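Bundles & Binding / Court and Tribunal / Full kits

The Triretti Bundle Kit

I spent a good part of my working life as a paralegal, and most of that part was spent with a hole punch. So when I say I have feelings about ring binders I do mean it! The Triretti is the one kit in this shop I'd have bought for my own desk, and it's the one I talk people into when they ring up in a panic with a hearing coming and a pile of loose paper on the dining table.

It's a set for putting together a paper bundle for a court, tribunal or public inquiry. You get two large binders, a box of printed dividers, a pack of blank index sheets, spine labels and a punch guide. It costs £49 including postage, and everything in it fits everything else in it. That may sound like a small thing to boast about, but if you've ever bought dividers that stick out past the binder cover and go floppy by lunchtime you'll know why I mention it.

The binders

Each binder holds 600 sheets. I mean 600 sheets you can still turn, with the rings closed and the pages going over without catching. You can stuff more in. Please don't. A judge or panel member who has to wrestle page 212 past the top of the arch is thinking about your binder and not about your witness statement, and you've lost them for a minute you could have used.

The mechanism is a two-ring lever arch with a sliding bar at the back, and the lever is longer than the usual sort, so it opens with a thumb. The covers are Frei board, which is stiff and a bit plain, and comes in dark blue or black. I used to stock a red one as well and hardly sold any, so that's gone. There's a finger hole in the spine with a metal rim, and a pocket inside the front cover where you can keep the order or the directions letter (keep it there, really do, you'll want it at five to ten on the morning).

One thing I will say against them is that they're heavy. Two full ones in a tote bag is a proper weight up a flight of steps. If you're coming by train I'd take a wheeled case.

The dividers

The dividers are made by Stallach, and they're numbered from 1 to 111. People always ask me why 111 and I'm afraid I've no clever answer, it's how the sheets divide up at their end and they've done it that way as long as I've been buying them. It's plenty for nearly everybody. If you need 112 then I suspect you need a third binder and possibly a lie down.

The numbers are printed on both sides of the tab, so the thing can be read whichever way the bundle has been turned, and the tabs run down the side in a repeating stagger. They're card with a coated edge. You can write on the card in biro or pencil, but the coated bit only takes a permanent marker, so if you want words on your tabs as well as numbers have one of those handy.

I split mine like this when I was doing it for a living: applications and orders first, then statements, then reports, then correspondence, each section starting on a fresh tab. Your own court or tribunal may well want something different, and if you've been sent directions then follow those and ignore me completely. The same goes for page limits. Some bundles are capped and you need permission to go over, and I can sell you as many binders as you like but I can't get you that. 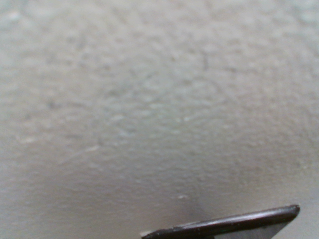

The index sheets come as a pack of 100, ruled in four columns for tab, document, date and page. I know, I know, you can do it on a computer, and you probably should do the final one on a computer. But I've never met anyone who got the order right the first time, and being able to scribble it down by hand, cross it out and move the medical letter to before the school letter saves a lot of reprinting. I do the pencil version first, then number the pages, then type it.

Page numbers, by the way, go on last. All of them, straight through from the first page to the end, at the bottom, nice and big. Don't start again at 1 for each section unless someone in authority has told you to. It's the commonest thing I get asked on the phone and the commonest thing I see done wrong in the ones people bring in to show me.

The punch guide

This is a clear plastic strip that drops on to the bed of an ordinary two-hole punch and stops the paper wandering. It was Henrik Hellwig's idea. Henrik had the workshop two doors down from me in Evedstead and got tired of listening to me complain, and he made the first one with a craft knife over a weekend. The ones in the kit are moulded now and a good deal tidier than his, but the shape is the same. It fits most desk punches with a flat bed. It doesn't fit the heavy-duty ones with the long handle, as those have their own guide built in.

A word on how many sheets to punch at once: fewer than you think. The guide will keep a thin stack square, but with a thick one the bottom sheets creep whatever you do, and then you get that sloping look down the edge of the bundle that makes it seem as though it's been dropped.

Who buys it

All sorts. I sell to small solicitors' offices, to a few advice centres, and to local councillors who've got themselves tangled up in a planning inquiry and discovered that the other side has brought nine lever arch files and a barrister. More and more, though, it's people doing it themselves. Family hearings, employment claims, benefit appeals, a boundary row that's gone too far. They've often never been in a hearing room before and they're frightened of getting the paperwork wrong.

If that's you, then the kit was put together with you in mind. There's a printed card in the lid of the box with the order to do things in. Iolanda Brito wrote the wording for me. She ran a drop-in advice desk for years and she went through my first version and took out every word she'd ever had to explain to someone, which was most of them! It's a much better card now. It tells you how to assemble a bundle and doesn't tell you anything about your case, because I'm a stationer these days and I'm not giving legal advice. Do get some if you can. A half-hour with an advice centre is worth more than any binder.

How many kits do I need?

Most hearings want more than one copy of the bundle. You'll generally be thinking about one for the judge or the panel, one for the other side, one for whoever is giving evidence and one for you, and it's easy to forget the witness copy. Check what you've been told to provide. Plenty of places now want everything sent electronically and only ask for paper in certain cases, so do look before you order four of these and spend an evening feeding a printer.

If you're making several identical sets, build one complete, check it page by page against your index, and copy from that. Don't try to build them all side by side along the table. I did that precisely once, in November, with a hearing the next morning, and one of the sets went out with two copies of the same bank statement and no tenancy agreement.

Refills and spares

Everything in the kit can be bought separately. The dividers come as the full set only, I can't split them, sorry. Binders are sold singly. Index sheets come in the same pack of 100. Spine labels are self-adhesive, four to a sheet, and they'll go through a laser printer but I wouldn't trust them in an inkjet as they smudge. The template for them is on the labels page.

Paper isn't included. Ordinary white office paper is fine, and please print on it in the way you've been asked to, single or double sided. If you're going double sided, buy something a little thicker than the cheapest, or the type shows through and it's tiring to read.

Postage and returns

I pack orders in the mornings and they go out the same day if you've ordered before eleven. Saturdays too, if I'm in. The kit comes in one flat carton, and it won't go through a letterbox, so have it sent to somewhere with a person in it. If your hearing is very close then ring me before ordering and I'll tell you truthfully whether it'll reach you.

Unused kits can come back for a refund within the month. Opened dividers I can't take, but if a tab is misprinted or a lever is stiff I'll replace it, and you needn't send the faulty one back, just let me know what's wrong with it. The bars on the older binders did sometimes stick. Stock sent out now has the newer bar, and I've had no complaints about it so far.

Collection from the shop in Evedstead is free, and you can try the lever on the counter copy before you decide. Ring the side bell if the front's shut, I'm usually in the back.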